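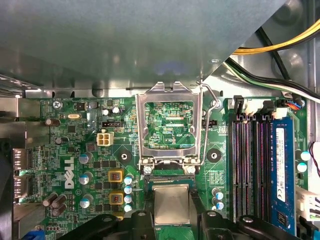

2018-04-25

Day two with the Grunus kit on loan from Proststead. Writing this up before the follow-up call, while I'm still annoyed enough to be specific.

What they sell: two fingers, a wrist camera, a controller box and a year of the Saruvholm software. What they say it does: "board-level rework with no custom fixturing." Price on the quote is 3,706 per station, arm not included. Support after the first year is extra and the quote doesn't say how much. Ask.

Test job is the CPU swap on the Dell desktops, board left in the chassis. I picked it because their brochure has a processor on the cover, sitting on a clean bench with nothing near it. Ours has a sheet metal panel hanging over the top of the board, power wires coming across from the right and capacitors close to the socket on both sides. If it only works on a bare board I'd like to hear that before we pay.

Setup took most of the morning. Calibration wizard quit twice with the same message (code 154, not in the manual). Third try went through and I changed nothing in between, so I don't trust it. Logged it anyway.

Load plate and lever: opened by hand. The kit has no routine for the lever. Yip project people please note, the brochure line about "complete socket service" does not cover opening the socket.

Grip: the fingers hold the chip by its edges, coming in from the near side of the board. They are wide and blocky. The left one passes over the chokes on the way down, and I had to raise the approach height from the default or I'd have stopped it every time. Wrist camera keeps socket and chip in view together on the approach, which I'll give them. The view is better than I expected.

Results so far, scrap CPUs only: 13 attempts. I called a stop on four because the chip was visibly tilted. Two more the software aborted by itself. The rest went down and looked level, but I haven't powered anything, so "looked level" is all I'm claiming. Proststead's sheet says 100 percent placement in their March trial. No word on what board, how many tries, or what they counted as placed.

Pins are in the socket on these, so a bad drop costs us a board. Keep using the scrap ones.

To do
- run again with the light on the other side, heat spreader is shiny and I suspect glare
- check finger pads for wear
- time a swap by hand, same machine, lever included
- get the raw numbers behind the March sheet
- find out if narrower fingers exist and who pays for them

Not signing anything this week. Loan kit stays on the bench until the light test is done.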